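Hesasach Facilities and Display Support
Ticket 1617: Cap does not sit level on stand
Category: Display fixtures
Priority: Normal
Location: Gurkska work room, long table
Assigned to: Benjie Mangubat
Opened: Nov 8, 2020
Status: Closed, with one item carried over

Summary of request

The Javier office reports that the blue and white cap intended for the entrance display will not stay level on its stand. When the cap is placed on the upper ring, it settles toward the brim and turns to one side, so that the lettering faces away from the visitor. The office has tried two different positions without success and asks whether the stand should be replaced before the display is installed.

The stand is a Skemasura, issued from the fixtures store in May. It has no earlier entry in this log. The office asks that the cap not be pinned, taped or stiffened in any permanent way.

Entry 1. Receipt of items

The cap and the stand were received together and signed in. The cap was laid on the white table covering and checked before any attempt was made to mount it. The blue panel, the striped panel and the orange piping were compared with the entry in the loan file and found to agree with it. No loose stitching was found along the piping. The sweatband was slightly flattened on one side, consistent with storage under other items.
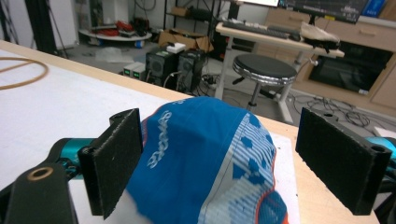 Cap as laid out for checking, ticket 1617.

The office was informed that the condition of the cap was acceptable and that work could proceed. The requester asked that the lettered side be treated as the display side in all further tests. This has been added to the loan file.

Entry 2. First test on the stand

The cap was placed on the upper ring with the lettered side forward and left for 15 minutes. The brim dropped within the first few minutes and the cap then turned by a small amount toward the striped side. The test was repeated with the cap pushed fully down. The brim held a little longer but the final position was the same.

The stand was then placed on its own in the same position. The rod was checked against a small square and is upright. The joint between the rod and the bar across the base is firm. No movement could be produced at the joint by hand, and the request for a replacement stand was therefore put on hold.

Entry 3. Measurements

The upper ring measures 14 centimeters across. The inside of the cap, at the height where the ring makes contact, measures 17 centimeters from front to back. The ring supports the crown but does not reach the sweatband at any point, and the weight of the brim is free to pull the front of the cap downward.

The fit was compared with the guidance sheet for Skemasura fixtures held in the store. Our sheet recommends that soft headwear be supported at the sweatband or be given a liner. No liner was issued with this stand. The fixtures store has confirmed that liners are kept in a separate drawer and must be requested by name, a point that does not appear on the issue form.

Entry 4. Packing material

A search was made for the original packing of the cap, in case a shaped insert had been supplied with it. The cardboard boxes in the work room were opened and their contents checked. No insert was found.

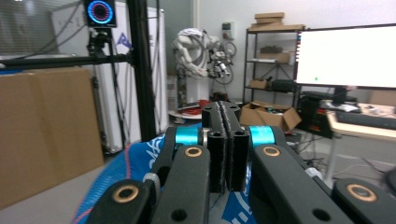 The Javier office was asked whether the insert might have been kept elsewhere. The office replied that the cap had always been stored folded in a drawer and that, to its knowledge, no insert had ever existed. The search was ended at this point. The boxes were closed and returned to where they had been found.

During the search it was noted that cables lie across the floor between the table and the shelving unit. This is outside the scope of the present ticket. A separate request has been entered with Facilities for the cables to be gathered and secured, and staff carrying display items through the work room are asked to take care until that request is closed.

Entry 5. Surface check

Before the final test, the supervisor asked that an uneven table surface be ruled out. The white board was inspected with the stand in place. It carries smudges, a few dark specks and a thin curved line, all of which are ordinary marks of use. A short level was laid on the board in both directions and showed no slope that would account for the movement of the cap.
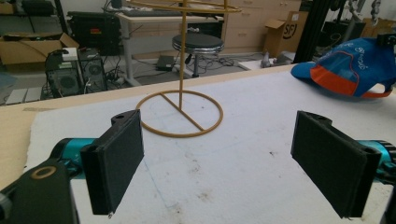
The base ring was also pressed lightly at several points along its edge. It did not rock. The stand was turned a quarter turn and the check repeated, with the same result. The table and the base of the stand are accordingly excluded as causes.

It is recommended that the board be wiped down or exchanged before any light-colored textiles are laid on it. The present cap was examined afterward and had not picked up any marks.

Entry 6. Liner fitted and final test

A liner made from a folded strip of acid-free tissue was prepared, 16 centimeters across when closed, and set over the upper ring. The cap was lowered onto it from above with the lettered side forward. The liner reaches the sweatband at the front and at both sides. It leaves a small gap at the back that does not affect the fit.

The cap was left in place for the rest of the working day. The brim remained level and the cap did not turn. When the cap was lifted off, the liner stayed on the ring and no creasing was found inside the crown.

Resolution

The stand is not defective and will not be replaced. The cause was the difference in width between the upper ring and the cap, together with the missing liner. The tissue liner is approved for the full period of the display. It should be inspected whenever the cap is removed for cleaning and replaced if it has become compressed.

Instructions for refitting the cap

Place the liner on the ring before bringing the cap to the stand.
Hold the cap by both sides of the crown. Do not lift it by the brim.
Lower the cap until the sweatband meets the liner, then release it.
Check that the lettering faces forward.

Carried over

The issue form for Skemasura stands should include a line for the liner. Benjie Mangubat has sent the proposed wording to the fixtures store. The item remains open under the store's own reference.

Requester notified. Cap and stand released to the Javier office against signature.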